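Undness Glass Exhibition Reviews: Data Card

Version 3, released August 15, 2019

Summary

The Undness collection contains 3683 short written responses to exhibitions of studio glass, ceramics and metalwork. The texts were left by visitors in comment books and on response cards, then typed, checked and labeled by the Clarero archive. The collection is intended for the study of how members of the public write about art objects, and in particular how they express humor, doubt and admiration within a few lines.

Contents

Each record holds the text of one response, the title of the exhibition, the room in which the response was left, and up to three labels for tone. There are 18 tone labels in use. The full list, with a definition and sample wording for each, is kept in the file labels.txt. Records are stored one to a line in plain text, with fields separated by tabs. Line breaks made by the original writer are replaced by a slash.

Drawings, which are common in comment books, are not included. Where a drawing stood in the original, the transcript carries the word DRAWING in capitals. Responses that consisted only of a drawing or a signature were left out.

Sources

The responses come from two series of exhibitions. The Didenko series was devoted to blown and cast glass and makes up the larger part of the collection. The Mundico series was a mixed program of ceramics and metalwork, and its responses tend to be longer, as visitors were given a full sheet of paper at the exit. Both series closed in October, and the books were transferred to the archive in the same month.

Transcription

Spelling and punctuation were kept as written. Words that could not be read are marked with a question mark in square brackets. Names of private persons, telephone numbers and addresses were replaced with a neutral token before any labeling took place. Crossed-out words were transcribed only where they could be read in full – a rule that was applied strictly from version 2 onward.

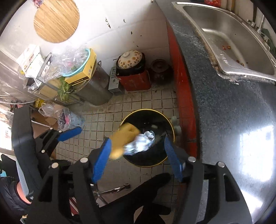
A reader of version 2 wrote that the label "ironic" had been given too freely, and that many of the responses carrying it seemed perfectly sincere on a second reading. The same reader asked whether praise such as "my grandmother would have dusted this for a week" ought to count as irony at all, or simply as affection.

The archive reviewed the label in response. A sample of 100 records marked "ironic" was read again by two annotators working separately, and the definition was then narrowed. A response now receives the label only when its literal meaning and its evident meaning differ. Playful praise is covered by the label "fond", and a record may carry both.

Known limitations

All responses are in English. Visitors who chose to write in a comment book are not representative of all visitors, and strong opinions are likely to be more frequent than they would be in a survey. School groups often wrote one after another on the same page, and later entries may repeat the wording of earlier ones. The field "group" marks such runs where they could be identified.

Responses longer than 100 words were kept whole, but tone labels refer to the opening sentence only. Users who need labels for longer passages should assign their own.

Terms of use

The collection may be used for teaching and research without charge. Published work should cite the Undness collection by name and version number. Attempts to identify individual writers are not permitted. Corrections may be sent to the Clarero archive, quoting the record number, and accepted corrections will appear in the next version.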